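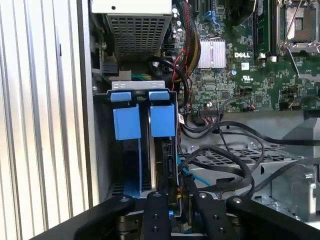

Budget season again, and I've been put in charge of the wish list for the teardown bench, so you get my thinking out loud this month instead of the usual shop gossip (sorry, Seung-woo, the parking story will have to wait).

If you've missed the last few issues, our refurb side takes in retired office desktops and pulls out whatever can be sold or reused. Memory, cards, power supplies, drives when the client lets us keep them. We've had one arm on that bench since January and the question everybody keeps asking me in the hallway is whether we should buy a second one. My answer so far is maybe, but let's spend money on the boring stuff first!

When we priced the first cell, I did what I think most people do and put nearly all my attention on the arm. Reach, payload, warranty, who answers the phone. The gripper was a single line near the bottom of the spreadsheet and the fingers weren't on there at all. Well, the fingers are what we argue about every single week now. A desktop tower is a cramped place to work. You've got cables looping over the drive cage, a bundle coming down off the power supply, ribbed metal on one side and a motherboard you'd like to keep in one piece on the other, and a gripper that looks nice and slim on a web page turns into a pair of oven mitts once it's down in there next to an expansion card.

So item one on my list is fingers. I want two more sets, narrower than what we have, plus blanks we can cut ourselves. Ye-ji Maeng already has drawings for a thinner tip that should get behind the blue clips on the Dell towers without leaning on the card. She'd like to try a softer pad on one side too. The quote from Flarlow came in at $722 for both sets and the blanks, and I was so braced for worse that I read it twice.

Item two is the wrist camera. The one we have is fine — I like it, it's small and it stays out of the way — but we own exactly one, and if the cable goes then the whole bench sits there while we wait on the mail. A spare camera and a couple of spare cables belong in this year's budget. Same goes for lighting. All that bare metal throws glare, and In-ho Geum has been making do with a desk lamp and a sheet of tracing paper taped over it. It works pretty well, to his credit, but I'd like to buy the man a proper diffuse light.

Item three is people's time, and please don't skip this one if you're planning something similar at your own site. Joon-young Won went back through his notes and worked out that he spent almost 60 hours on fixtures and setup before we had anything I'd call a normal working day. None of that was in my original request. I had a cheerful little line that said "installation" with the vendor's number beside it. This year there's a line for our own hours, and if it makes the total look ugly then it can look ugly.

Now, the second arm. Pimentel has offered us a decent bundle price if we order before the quarter closes, and Omirix will lease one with an option to buy after nine months. I lean toward the lease. The monthly cost is higher than I'd like, but our mix of machines keeps changing and I'd hate to own two arms set up for a kind of tower we stop seeing. Bořivoj Mikuš disagrees with me on this (loudly, and with a chart) and he has a point about the lease not covering the controller software. I've asked Omirix for that part in writing and I'm still waiting.

A few things I'm leaving off on purpose. No tool changer this year. No vacuum gripper either, even though the demo was great fun and I went home wanting one. And I'm holding off on the Skurnance scheduling package until we have more than one arm to schedule.

If you work on the bench and there's something that bugs you every day, tell me now while the sheet is still open. Small things are welcome — trays, bins, a better stool, whatever. I'm going over the numbers with Ye-ji on Tuesday after lunch, and anything you get to me before then goes in.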